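Kanosgate swaps its recycling bins for boxes, and then for smaller boxes

Households in Kanosgate will be asked to sort their rubbish into three containers from November, after the town council decided that the present arrangement, under which everything goes into one bin and is sorted by a firm in Borkholm, costs too much and sorts too little.

The new scheme covers 2,116 homes. Blue is for paper and card, red is for tins and foil, and the third container, which has no official colour, is for plastic. Glass will still have to be carried to the bottle bank behind the swimming pool, as it has been since the last time the council made things simpler.

A trial in Cloutier Road and the streets behind it ran for 7 weeks in the spring. The council calls the results "encouraging". Its own report notes that 190 households took part, that most of them filled the right box with the right thing, and that a fair number used the red one for shoes.

Residents' chief complaint was size. The boxes first proposed were too wide for the hallways of the older terraces, where they would have had to share the floor with the bicycle, the pushchair and the front door. The council has now agreed to offer an indoor set for kitchens and worktops, to be emptied into the larger boxes outside. Critics have pointed out that this brings the number of containers per home to six.

Plirero, the supplier, will deliver the outdoor boxes. The indoor ones are to be bought by residents themselves from any shop they like, provided the colours are right.
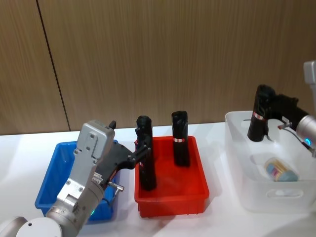
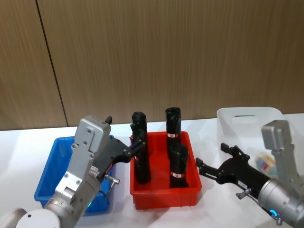 Anyone unsure which colours are right may consult a leaflet, printed in black and white to save money. A colour version can be read at the library during opening hours, which were shortened in the same budget.

Collections will be fortnightly, with blue and red going out together one time and plastic the next. The lorry will start at 6 in the morning. Boxes put out the evening before will be left where they are, along with a sticker explaining why.

The council expects the change to save around £600 a month once the cost of the stickers has been met. A review is promised after the first winter, and the old bins may be kept for garden use or handed in at the depot, which does not at present have anywhere to put them.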